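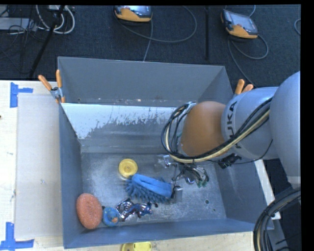 Funen cell, fingertip down at the right end of the blue brush.

Tickets Cells Spares Wiring Search

Ticket 142
Cell: Funen (bin picking)
Title: Gripper loses finger position when wrist turns left over the far wall
Status: Closed, follow-up open for strain relief
Owner: Thijs Wouters
Opened: July

Original report

Gripper stops in the middle of a pick with "finger position lost." Arm holds where it is, the Gondska screen goes yellow, and after a reset everything carries on until the next time. It does it most when the target is toward the back of the bin. Yellow disc is the worst. Blue brush is bad if it has slid toward the back. The orange-pink sponge in the near left corner has never done it while I was at the cell.

I've already power-cycled the gripper controller and reseated the plug at the cabinet. No change. Please look before Friday if you can, we want the overnight run back.

Thijs, first look

Oh, I like this one. A fault that cares where the arm is standing is about the best kind you can get, because you can go and make it happen.

Started with the Gondska log. It shows the finger signal dropping out and coming back within the same pick. The motor current looks normal all the way through, so the fingers themselves are moving as told, and the controller is simply going blind for a moment. That already takes a lot off the table (stuck finger, bad motor, bad pad). I checked the fingers by hand anyway with the drives off. Both open and close freely, no grit, no notchy spot.

Ran 80 picks from the standard list with the normal program to get a baseline. Nine dropouts. All nine with the wrist turned left, and all nine on targets in the back half of the bin. So the original report was dead on, thank you!

Thijs, ruling out the bin

Before touching any wiring I wanted to be sure the bin wasn't moving. We had a ticket last winter where the bin crept a little with every hard contact and the fingertip was scraping the floor, and the resulting shocks gave all sorts of nonsense on the finger signal. Same error text, too.

What I did:

- Checked both spring clamps on the rim. Left one grips well. Right one is awkward to reach with the arm parked over that side, so I jogged the arm up and out before putting a hand in. Also good.
- Checked the flat panel beside the bin against the blue tape on the table. Panel is on its marks.
- Pushed the bin from the front with a flat hand, fairly hard. It doesn't walk.
- Touched the fingertip down at the four taught corner points. All four agree with the stored values.

Bin is fine. The bin floor is scratched and it has looked like that for ages, and the flaky patch up on the far slope is old too. I did wipe the far slope down since bits of it could end up in the fingers, but it made no difference to the fault, and I didn't expect it to.

While I was there: please don't move the tape! If the panel has to come off, put it back to the tape and leave the tape alone. Those marks are how I can check the setup in a few seconds instead of redoing the corner points.

Reply from the reporter

Good to know about the bin. One more thing I forgot to put in the report: it seemed to start after we changed the cable wrap on the arm. The old Harasym sleeve had split so we took it off and bundled everything with ties. Could that matter?

Thijs, second look

Yes yes yes. That matters a lot, and I'm very glad you wrote it down.

Went back and watched the bundle instead of the gripper. The black and cream cables come down along the arm, go under the orange-brown joint and swing around its left side in wide loops. With the sleeve on, that whole bunch moved as one piece. With only ties on it, each cable finds its own way. When the wrist turns left and the arm reaches for the far wall, the outer cables still have plenty to give, and the gripper signal cable, which sits on the inside of the bundle, goes tight and pulls on its connector.

You can see it happen if you jog slowly. I did it at low speed with the pendant in one hand and the enabling switch held, standing clear on the left. Just before full reach, the signal cable lifts off the others and goes straight. Back off a little and it drops again. I made it happen over and over, more times than I needed to, and the dropout came up on the Gondska screen nearly every time it went straight. Lovely, repeatable fault.

Then the wiggle test. Arm parked over the middle of the bin, drives off, controller on, finger signal live on the screen:

- Flexed the cable at the cabinet end: steady.
- Flexed it along the arm: steady.
- Flexed it at the gripper connector, pulling toward the arm: signal drops.
- Same connector, pushing toward the gripper: steady.

So we have a tired connector and a cable that yanks on it. Replacing only the connector would give us the same ticket again in a few weeks. Both need doing.

Thijs, the fix

Steps are written out in full here so whoever gets this on the other cells can follow along.

1. Jog to the service position, out of the bin and low enough to reach without a stool. Stop the program, drives off, lock the cabinet.
2. Photograph or sketch the cable run before cutting anything. I sketched it.
3. Cut the ties between the gripper and the orange-brown joint. Leave the ones farther up the arm, they are not part of this.
4. Unplug the gripper signal connector and look at the pins. Ours had one pin sitting visibly lower than its neighbors. There's our culprit!
5. Fit the new connector end from the Listunov spares box. Tug each wire gently before closing the shell.
6. Turn the wrist by hand-guided jog to full left and note where the bundle is shortest. Set the signal cable so it has 40 mm of free length in that position. More than that and it hangs low enough to catch on things in the bin.
7. Bundle with soft wrap first and ties over the wrap, snug but loose enough that the cables can slide past each other. The old ties had been pulled so tight they left dents in the jacket.
8. Plug in, close up, run the slow reach test in all four corners with the wrist left and right. Watch the bundle, leave the fingers alone.
9. Trim the tie tails flush. Cut ends will scratch your arm the next time you reach in there, ask me how I know.

On step 6, I went back and forth a bit. My first setting was too generous and the loop brushed the near edge of the bin when the arm went for the sponge. Took it in and tried again. The second setting clears the rim everywhere I could reach.

I did consider moving the signal cable to the outside of the bundle, where there's more slack already. It would work for left turns, but on right turns it would be the one that gets squeezed under the joint. Inside with proper slack is the better home for it.

Thijs, after the fix

Repeated the same 80 picks, same order, same speeds. Zero dropouts! Then I shuffled the objects and made life as hard as I could: disc pushed right up to the far end, brush turned so its end faced away, shiny piece left where it was because it's a pain wherever it is. Still no finger position faults.

There were a few missed grasps on the shiny piece. Those are a vision matter, the reflections give it trouble, and they were in the log before this ticket as well. I've kept them out of this one on purpose. There's a separate ticket for it and I have ideas (oh, do I have ideas).

Set the overnight run going with the normal list and the dropout alarm turned up to stop the cell on the first event instead of retrying. I wanted to know about even one.

Reply from the reporter

Came in and it was still running. I checked the log twice. 3000 picks and not one finger position fault. Fantastic, thank you so much. The brush used to get it every few tries and now it just goes in and takes it.

Is it okay to turn the alarm back to retry?

Thijs, closing notes

That's great news, you've made my morning! Yes, put the alarm back to retry, but leave the event count showing on the Gondska screen so that a slow return of the fault doesn't hide behind the retries.

Things still open, moved to the follow-up:

- A new Harasym sleeve is on order. Soft wrap and ties are okay for now, but the sleeve keeps the bundle together much better and I'd like it back on.
- A small bracket for strain relief at the gripper. Right now the connector still carries the weight of the last bit of cable. I have a cardboard mock-up on my bench and it fits nicely past the finger housing.
- Add the slow left reach to the weekly check, with someone's eyes on the bundle. It takes no time at all.
- The cables on the floor behind the table could use some tidying. Unrelated to the fault, but I nearly went over one of the pendant cables with my toolbox in hand.

If the error comes back before the sleeve is on, check the slack first with the wrist full left, then the connector. Write down which object and which part of the bin, exactly as in the original report. That one line about the back of the bin saved me hours.

Old connector is in a labeled bag in the top drawer if anyone wants to see the pin. It's worth a look under the magnifier.

Status changed to closed. Follow-up opened.

Related tickets
Funen: missed grasps on shiny parts
Funen: bin creeps after hard contact
Funen: weekly check, add slow reach test
Harasym sleeve split at wrist end
Gondska screen stays yellow after reset
Listunov spares box, what to reorder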